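Groups > Larkilville Plain Words Group > Minutes

Filed under: Minutes, Language and Usage

Minutes of the April meeting

April 23, 2018, by Zuzana Michalík

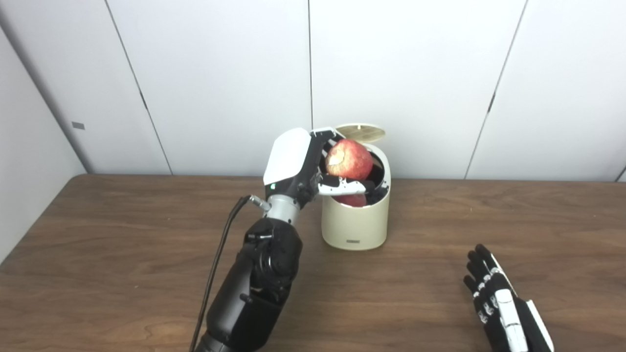 A red apple held over the open top of a cream-coloured bin.

Present: 14 members, with Zuzana Michalík in the chair and taking notes. Apologies had been received from the Dosden members, who were short of a driver.

Minutes of the last meeting. Agreed, with one change. Under item 4, "less entries" should read "fewer entries". It was noted that the slip was in the notes and had not been said at the meeting.

Matters arising. The letter to Plitmont library about its new signs has been sent. The library has replied that "Please ensure all items are returned in a timely manner" will become "Please bring books back on time" when the boards are next printed. The sign by the lift is staying as it is.

House style sheet. The draft now runs to 78 entries, up from 64. The meeting went through the new ones in order. Most were agreed without discussion. The following were not.

"Hopefully" at the start of a sentence. Those in favour said everyone uses it and no reader is misled. Those against said "I hope" is just as short and says who is hoping. A vote was taken and the entry will allow both.

"Whilst" and "amongst". The draft told writers to use "while" and "among". Two members felt this was a matter of taste and should not be in a style sheet at all. Kept, but moved to the section headed Preferences.

Single or double quotation marks. Put off again. Members who feel strongly are asked to write down their reasons, on one side of paper, before the next meeting.

"Going forward". Struck out of the sheet's own introduction, where it had been used twice.

Place names and surnames. Rusnák has asked that the accent be kept in its firm's name on the printed competition leaflet, which it is paying for. Agreed. The chair pointed out that her own name had lost its accent on the last two leaflets. The rule will now be that accents are kept wherever the person or firm uses them. The printer is to be told in writing.

Short essay competition. The subject will be "A word I would bring back". Entries close in October. The upper limit is 800 words, and there was a long discussion on whether the title counts. It does not. There will be 3 judges, one of them from outside the group. Essays may be sent by post or handed in at Plitmont library, but not pushed under the hall door, as last year one was found behind the mat after judging.

Talks. The talk on dialect words for paths and alleys is confirmed for the next meeting. A projector is needed. The one in the hall cupboard has no lead.

Any other business. A member asked if the group had a view on starting emails with "Hi". It was felt that this would take more time than was left. To go on the next agenda, after quotation marks.

The meeting closed at 9.10.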